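Thread from the Verkport workshop. I promised in the spring to write how our two-arm study is going, so I do it in small pieces. Please forgive my English, it is my third language. 7 May 2019

1/ The question is simple to say. When a robot has two arms and one big, light thing to work on, what should the second arm do while the first one works? Most programs let it wait at the side. We wanted to know if it should hold.

2/ I call it the Ernis method, after the street where our first workshop was. One arm is the "anchor". It presses or grips somewhere stiff and stays there. The other arm is the "worker" and does the task. The roles may change during a trial, but never both at the same moment.

3/ Why furniture? A plastic stool weighs very little and slides at the smallest touch. A heavy box forgives a bad plan. A stool does not forgive it.

4/ Also, a stool upside down has legs in the way everywhere. The planner must bring two elbows between them. Our first planner, from the Dudach project, treated each leg as a thick cylinder and then found no path at all. We made the cylinders thinner and added a slower approach for the last part.

5/ We ran 100 trials with the old rule (second arm waits) and 100 with the anchor rule. Same start positions, same speed limit. A trial counts as good only if the worker arm finishes and the stool has not turned too far from where it began. 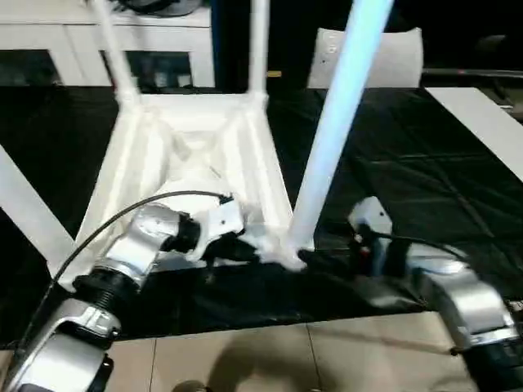 Left gripper on the inner rim of the seat, right gripper at the lower end of the nearest leg.

6/ The place of the anchor matters more than I expected. On the outer edge of a seat, the fingers slip when the worker pulls. On the inner side of the rim there is a wall to push against, and the push can be quite small. I had an argument with a colleague over this for two weeks and I was the one who was wrong.

7/ Result: with the old rule, 60 good trials. With the anchor rule we got clearly more, but I will not give the number before we have checked the labels a second time. In the first check, two of us did not agree on what "turned too far" means. Now it is written down as an angle.

8/ What still fails. The worker arm likes to close a little too early when it comes to a leg from the side. Then it pushes the whole stool before it holds anything, and the anchor must fight its own partner. We see this mostly on the leg nearest to the robot, where the elbow has the least room.

9/ Someone asked me if a clamp on the table would do the same job. For one stool in one position, yes, of course, and it would be cheaper. We want the robot to choose the holding point by itself when the object changes, and a clamp cannot choose.

10/ Someone else asked about force sensing. We use it only for the anchor: if the force drops under a limit, the worker stops and waits. The limit is set by hand at the moment. I am not proud of it. Enache, our small learning module, should take over this part, but it is not ready.

11/ Next we try a stool with a round seat, which has no corners to help the anchor. We hope to have the full text with all numbers in September. If you do similar work and you have a better word than "anchor", please write to me, my colleagues say it sounds like a ship.

Print this thread
E-mail this thread

Filed under: Robots & Handling > Two-arm work

Recent from this author
Why our planner was afraid of chair legs
Notes on choosing a speed limit for light objects
The Dudach planner, one year later
Labelling trials with two people: what we changed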